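Members' Circular – Broadcasts and Live Events

Merka Wrestling to Stream Full Season on Vidik

Merka Wrestling has confirmed that its entire upcoming season will be carried on Vidik, the subscription video service, beginning in July. The agreement covers all regular cards, both championship events and the Sisay Cup, the annual tag team tournament that was previously available only to ticket holders.

Under the terms announced to members, existing season ticket holders will receive streaming access at no added charge for two years. Members who hold a single-event ticket may add the stream for that event when they check out. Access codes will be sent to the email address on file, and members are asked to confirm that their contact details are current before the season opens.

Berhanu Assefa, director of programming, said the decision followed a long review of how members follow the promotion between live cards. "Many of our supporters live several hours from the arena and attend once or twice a season," he said. "They have asked for a dependable way to watch the rest, and we believe this agreement provides it."

The main broadcast will begin at 7 p.m., with a preliminary program of two matches shown before the opening bell. Replays will be posted the following morning and will remain available to subscribers through the end of the season. Commentary will be offered in English and Amharic.

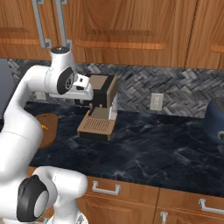 Changes at the Arena

Drakby Hall will remain the home venue for all regular cards. The hall seats 3,000 for wrestling, and the seating plan has been adjusted to make room for the new camera platform on the north side. The 200 seats affected by the platform have been withdrawn from general sale, and season ticket holders in that section have been offered places in the lower east stand at the same price.

Doors will open at 5:30 p.m. for all evening cards. Members may use the east entrance, where the membership desk will handle replacement cards, upgrades and questions about streaming access. Large bags will continue to be refused at all entrances.

Gebremedhin Tufa, who oversees live events at the hall, asked members to arrive early for the opening card. "The entrance ramp has been moved and the ring now sits a little farther west," he said. "People who know their seats well may find the route to them has changed, and our ushers will be glad to help."

The Sisay Cup

The tournament will again be held over two evenings. Entry is by invitation, and the full list of teams will be published in the next circular. Last season's winners have accepted a place and will enter in the opening round – the practice of granting the holders a bye has been ended at the request of the competitors.

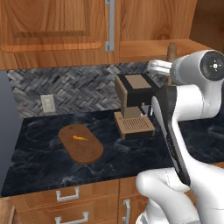

Espresso machine on the kitchen counter.

Tickets for the Sisay Cup will be offered to members first and then to the public. Orders may be placed through the membership desk or by mail using the form enclosed with this circular.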